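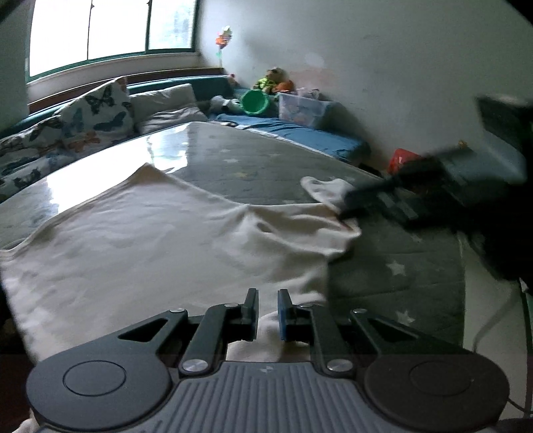
Feston: "Taranari" remixed from the original multitracks

Skavum has confirmed a new edition of "Taranari", the second album by the progressive quartet Feston, as a two-disc set. Disc one holds a new stereo mix of the full album. Disc two holds the 5.1 mix and the instrumental takes of both long tracks. The original mix is not included, and the label says it has no plans to press it again.

The remix was done by Heike Fuchs, who worked from transfers of the 24-track reels. One reel, covering the middle section of "Chávez", had been stored separately from the others and turned up in November. Before that the plan was to use the old stereo master for that passage and match the rest to it by ear. With the reel in hand, the whole of "Chávez" could be mixed from source, all 19 minutes of it.

Differences from the first release are easy to hear on speakers of any quality. The bass, played by Damián Huerta, was summed with the kick drum on the old mix and lost most of its pick attack. It now sits slightly left of center and can be followed through the unison runs with the organ. Itzel Zavala's lead vocal is drier. The plate reverb on the old mix was printed to its own track, so Fuchs was able to lower it without removing it, and the consonants in the verses of "Low Water" are now clear. The doubled vocal in the chorus is panned wider than before.

The drums will divide listeners. Sumaiya Abeysekara's kit was recorded in a small room with the overheads set low, and the first mix covered this with a gate on the snare. The gate is gone. What remains is a shorter, woodier sound with some cymbal spill in the tom microphones, most noticeable in the 7/8 section of "Chávez". Abeysekara has said she prefers it. Readers who know the album well may need a few plays.

Ximena Serrano's keyboards gain the most. The string machine under the opening of "Paper Harbor" was close to inaudible on the old pressing and turns out to carry a second melody, which returns on guitar near the end of the album. The link between the two passages was hard to catch before. Serrano's monophonic synth solo in the same track is unchanged in level but has lost the chorus effect, which was added at the mixing stage.

Mastering is moderate. Peaks are left alone, and the quiet passages are quiet enough that the volume control will need a turn to the right compared with most current rock releases. The fade on "Low Water" runs almost 5 seconds longer and includes a final snare fill.

Two complaints. The booklet reprints the lyrics in gray type on a dark blue page and is hard to read under a lamp. The 5.1 mix puts the backing vocals in the rear channels for most of "Paper Harbor" – a choice that works in the chorus and distracts in the verses.

The set can be ordered from the Skavum web store. The download version has the stereo mix only, in 24-bit files. A vinyl cut of the new mix is planned, with "Chávez" alone on side two, but no date has been given.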